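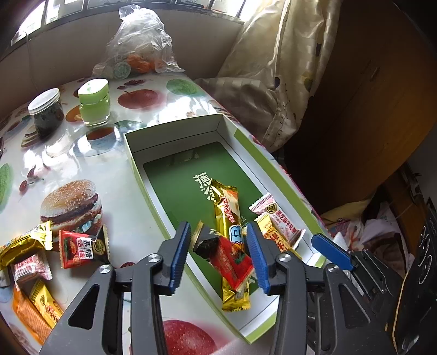 Day 20 of teaching a machine to pack a gift box. I have a degree. My mother has stopped asking what I do.

The job: pick up a snack, put it in the box, take it out again, repeat. Every go is one demo. We have 785 demos and need a good many more, according to Suryani, who set the target and has not picked up a single lolly.

Of those 785, I binned 107 last night. Mostly me blocking the wrist view with my own sleeve. A few where I sneezed. The model would have learned to sneeze.

Wrappers are the whole problem. Crinkly gold ones throw the light everywhere, and a wafer bar lying across another packet has about as much visible edge as a puddle. Arif wanted to swap in plain wooden blocks. Arif was outvoted.

I defended the tablecloth too. It's glossy and has fruit and a hamburger printed all over it, so the policy has to work out which food is food. In February it spent 76 tries going for a flat picture of an apple at my place. Loved its commitment.

New labelling rule as of this arvo: if you nudge a packet on the way in, that's still a good demo. If you drop it and say a rude word, also good, we don't keep the audio. (We checked. Twice.)

Tomorrow we move to Ellen's kitchen in Stundell. Different bench, different light, same lollies. She's been told they are research materials and has asked how many she's allowed to lose.

Anyway, back to it. Colour-coded spreadsheet is up to date, my thumb is not great, and the black sesame nougat is off limits until the set is finished.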